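窗台不是储物间：和曾锦峰谈“少放一点”

采访、整理：宋佳卉
2026年1月14日

曾锦峰不喜欢“收纳”这个词。我把录音笔放下，还没来得及提问，她先问我：“你家里有几个收纳盒是空的？”我说不知道。她说：“那就是都满了。”

她做室内整理咨询九年，眼下在一家叫Vidorell的小工作室接活，客户多半是住进新房两三年、开始觉得房子变小的人。约她谈，是因为编辑部收到不少读者来信，问带宽窗台的房间到底怎么用。来信里附的多是网上的漂亮图：窗台上铺垫子，摆书，摆香薰，摆一只猫。我对这些图一向存疑，想找个靠这行吃饭的人问问，她信不信。

“不信。”她答得很快，“垫子晒一个夏天就褪色，书晒一个夏天就发黄。猫倒是可以。”

我们谈话的房间有一扇很宽的多格窗，外面全是树，窗台是浅色带斑点的石面，前面一张深色条板桌。窗台上养着一盆花，宽叶子，开红花，白花盆。她坐下以后，眼睛一直往那边看。

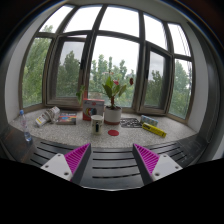 “石头窗台最大的好处是不怕水。”她说，“浇花漏一点，擦掉就行。木头的、刷漆的，漏一次就是一个印子。所以我劝人先搞清楚自己家是什么台面，再谈摆什么。可大家都是反着来的，先买了东西，回头怪窗台不争气。”

我问她，照她的标准，窗台上应该放几样东西。她不肯给数字。

“给了数字，你们就拿去做标题。有个牌子叫Drarmont，出过一本小册子，说窗台物品不超过多少件，显得很科学。我打电话去问依据，对方说是设计师的感觉。感觉可以有，别印成规矩。”

那她自己怎么判断？她说只看一件事：要开窗的时候，手能不能直接够到把手。“要是得先挪开三样东西，这扇窗你以后就不开了。我去过一户人家，四月份，外面那么好的天气，屋里闷得要命，一问，窗前堆着东西，懒得搬。”

这个说法我觉得有道理，但也太省事。很多人家里就是没有别的地方放。我把这话说给她听，她没有反驳。

“对，这是真问题。我这行里有些人讲课，好像每个人都有一间空屋子等着装东西。去年我整理过一套五十平方米的房子，三口人，你让他们窗台上什么都不放，那是耍流氓。”

她给那家人的办法很简单：窗台分成两段，会动的窗扇前面空着，固定玻璃前面随便放。没有买任何新东西。男主人起初不太高兴，觉得请人来一趟，总该添置点什么，后来自己去买了一套Wisach的分隔架，大概花了452元，装上之后占掉半条窗台。“他发照片给我看，问我好不好。我说你喜欢就好。”她停了一下，“我心里是觉得不好的。”

说到花钱，她的话多起来。她拿过一份同行的报价单给我看，一次“窗边焕新”，1253元，内容包括三个藤篮、一块桌布和一张手绘的摆放示意图。我问她贵不贵。她说藤篮不贵，示意图贵。

“人家照着图摆，摆一个礼拜，第八天还是把杯子放在顺手的地方。你画图有什么用？东西会自己走回顺手的位置。”

顺着这句话，我们谈到了水瓶和杯子。她认为窗台乱，十有八九从喝水开始：坐在窗边的人要喝水，瓶子往石面上一放，接着是杯子，然后是刚拆的快递盒，因为旁边已经有东西了，多一个不显眼。

“一个瓶子不算乱。瓶子底下垫个杯垫，我甚至觉得挺讲究。”她朝窗台那边抬了抬下巴，“可是纸盒我就要问一句了：它是要用的，还是等着扔的？”

我替纸盒说了几句话。做手工、搞打印的人，耗材盒放在手边很正常，盒子上印着里面是什么，拿起来也方便。透明收纳箱未必比原包装好用，还得另外贴标签。

她想了想，承认这一点她以前讲错过。“早几年我让客户把所有原包装都扔掉，换统一的盒子。好看。过两个月人家找我，说分不清哪盒是哪盒，型号也没了，想再买都不知道买哪一种。那次我赔了不是，也赔了半天工。现在我只劝人扔空盒。”
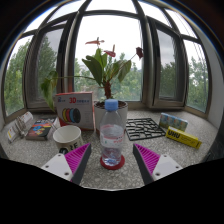

窗台上的花算不算杂物

这个问题是同事Yoga Sopacua托我问的，她家窗台上有十几盆，家里人嫌多。

曾锦峰说，活的不算，半死的算。“你看叶子就知道这个人还管不管它。管着的，十几盆也不乱。不管了的，一盆都碍眼。”

我说这标准对出差多的人不公平。她说不公平，但叶子不讲公平。

我又问她怎么看“窗台要跟着季节换布置”的说法，这在一些家居账号上很流行。她摇头，说换季的时候把玻璃和石面擦一遍，比换什么都强。用湿布，拧干，从里往外擦，花盆底下那一圈别忘了，水垢都在那儿。她不推荐任何清洁剂牌子，我追问了两次，她都没松口。

她自己家的窗台放什么？“一盆葱，一副老花镜，一摞没拆的信。”我问信为什么不拆。她说都是物业的。

录音关掉以后，她帮我把桌边的椅子推了回去，又问了一遍我家的收纳盒。我回家数了，没有空的。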